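怎么看懂一份短期劳动合同：签字之前先做的几件事

2019年10月14日

网上教人看合同的文章，大多是让你“仔细阅读每一条”。这话等于没说。一份派遣或者短期合同，十几页纸，真正决定你能不能拿到钱、什么时候会被打发走的，也就那么几处。下面写的是我自己看合同的顺序，用过很多回，也吃过亏。各地法律不一样，我不打算在这里背法条，你要查的是自己所在地的现行规定，不要查别人三年前的帖子，包括我这篇。

第一步：弄清楚谁是雇主

翻到第一页，找甲方。然后翻到最后一页，看盖章的是谁。这两个名字不一样的情况，比你想的多。

我手上有一份旧合同，抬头写的是Bosthorpe，章是Wijaya的，上班地点又在Nadevholm的仓库里。三家公司，出了事各说各的。招聘的人当时讲“都是一个集团的”，我听完就签了。后来要补加班费，才发现“一个集团”这四个字在合同里哪儿都没有。

做法很简单：

把抬头、盖章、发工资的银行户名、缴社保的单位写在一张纸上，一行一个。

四行对不上，就写邮件去问。要邮件，电话里的解释不算数。

对方回复“内部流程，不影响你”，就再问一次：发生工资争议时，由哪一家承担支付责任？

如果第二次还是绕，我会当作没有雇主来看待。这么说有点重，可我没见过几家公司在这个问题上含糊，是为了员工好的。

第二步：算期限，连着算

单独看一份合同，期限往往很正常。问题出在几份连起来。有的地方规定连续用工满一定时间或续签到一定次数，就应当转为无固定期限，于是就有公司在到期前几天让人“休息一下”，过一阵再签一份新的。

把你在同一家单位（包括换了名字的同一家单位）签过的合同全部找出来，按日期排好。每份写三样东西：起始日、终止日、中间空了几天。空的那几天尤其要写清楚，你是真的没上班，还是照常上班只是没有合同。照常上班的话，打卡记录、工作群里的派工消息、门禁记录，都留一份。

我排自己那几份的时候，排出来的总天数是584天，分成了好几段，最短的一次中断只有8天。公司说这是“项目制”。项目是什么，合同里没写，工位没有换，带我的人也没有换。 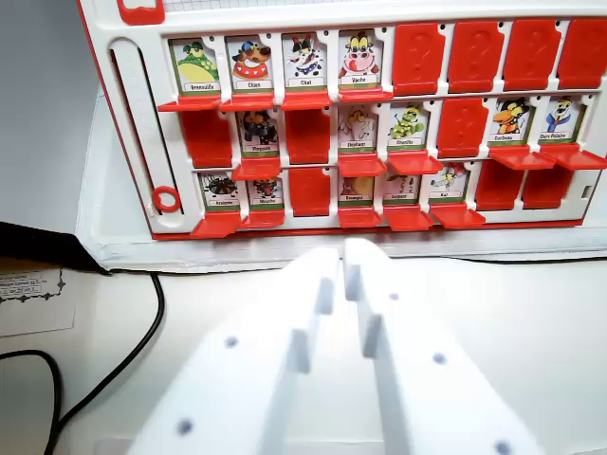 Aiman Wuisan看过这一节的初稿，留言说：你这个算法太乐观了。中断几天会不会被认作连续，每个地方的裁法都不同，光把日子加起来拿去仲裁，对方一句“新合同新关系”就能拖你几个月。应该让读者先查当地怎么认定中断，再决定要不要花力气去排。

这话我接受一半。先查规定，没错。可是日期该排还是要排，材料这种东西，等你离职以后再找，门禁卡一收，邮箱一关，就什么都没有了。

第三步：看试用期是不是又来了一遍

续签的时候，很多人只看工资那一行。请顺便看看试用期。同一个岗位、同一个单位，第二份合同里又出现试用期，你就该问为什么。我听过的答复有：系统模板带出来的；人人都有，走个形式；不会真的按试用工资发。

既然是形式，那就请对方划掉，双方在划掉的地方签字。肯划的公司，我见过。不肯划又坚持说没影响的，我见得更多。

第四步：把工资拆开

不要看总数，看构成。底薪是多少，岗位补贴是多少，全勤、绩效、餐补各是多少，哪些是“可以根据经营情况调整”的。我那份合同里，每月有600是“稳定奖”，做满合同期才一次性发。听上去像多给的，可它本来就是面试时谈好的月薪里的一部分，只是挪到了后面。中途走的，被劝走的，都拿不到。

你可以这样算一遍：

把所有带条件的项目去掉，剩下的数当作真实月薪。

用这个数去和当地最低工资比。

再看加班费的计算基数用的是哪个数。十有八九，用的是最小的那个。

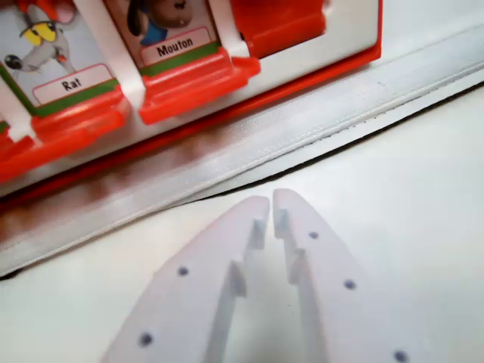
算完以后如果觉得差距太大，可以谈，但别指望谈总数。对方在总数上通常咬得很死，在构成上反而松一些。我的经验是要求把“稳定奖”改成按月发，哪怕少一点。拿到手里的钱不用跟谁证明。

有人会说，基层岗位哪有谈的余地。多数时候确实没有。不过问一句不花钱，而且对方怎么回答，本身就值得记下来。发邮件问，理由同上。

第五步：解除条款，从后往前读

这部分写得最长，也最容易让人犯困。我的读法是倒着来，先看最后一款，因为兜底的话一般藏在那儿，比如“甲方认为不适合继续履行的其他情形”。前面列得再细，有了这一句，前面都可以不看。

遇到兜底条款，问两件事：谁来认定，认定要不要书面。两个都没写，就建议补一句“须以书面形式说明理由”。这句话看着客气，法务一般也不太好反对。

再看通知期。双方的通知期是不是一样长？我见过员工要提前三十天、公司只要提前三天的。那样的条款合不合法另说，能写出来，已经告诉你这家公司打算怎么用人了。
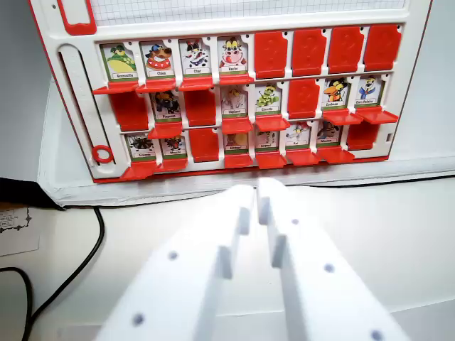
图三：法语动物卡片猜猜看，部分盖板已翻起

第六步：别太信附件，也别不看

合同正文里常有一句“员工手册为本合同组成部分”。手册呢？一般是入职以后才发，或者挂在内网上，随时能改。

要做的是：签字之前索要手册的当前版本，存下来，文件名里写上日期。对方说内部文件不外传，那就在合同的签收栏里写明“未收到员工手册”。很多人不好意思写，觉得刚来就找麻烦。可签收栏本来就是让你写有没有收到的。

去年3月，Jamircombe换过一版手册，旷工的认定从三天改成了一天，没有开会，也没有发通知，只在内网首页换了个链接。有人因此丢了工作，手里又拿不出旧版。旧版到底怎么写的，最后只剩公司说了算。

第七步：签字那天

带一支自己的笔，带手机。每一页都拍照，空白页也拍。凡是留空的格子，要么填上，要么划一道斜线。日期自己写，写当天的，不要答应“先空着，我们统一填”。合同一式两份，当场拿走一份；说要寄回总部盖章再给你的，请对方写一张收条，写明几页、哪天给。

我等过最久的一次，等了11个星期，中间催了很多回，最后拿到的那份里，工作地点从一个仓库变成了“甲方指定的任何地点”。幸好签字那天拍过照。 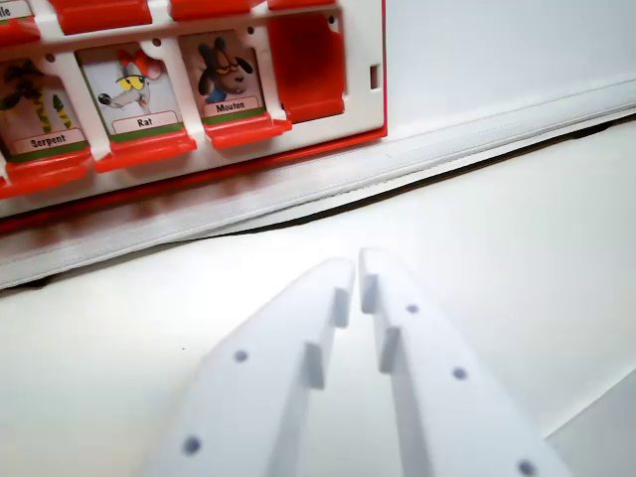
图四：红白两色猜谜板的一侧，卡片立在格子里

如果已经签了

已经签了的，也可以从第一步开始做，顺序不变，只是“要求修改”换成“书面询问并保留答复”。续签之前是重新谈的时候，到期前一个月就动手，不要等人事来找你。

工会和当地的劳动咨询热线可以问，但问之前把上面那几张纸准备好。空着手去，得到的多半是一句“要看具体情况”。带着日期表和工资构成去，对方才有东西可以看。至于网上那些收费代写维权材料的，先问清楚输了退不退钱，再看他肯不肯把这句话写进合同里。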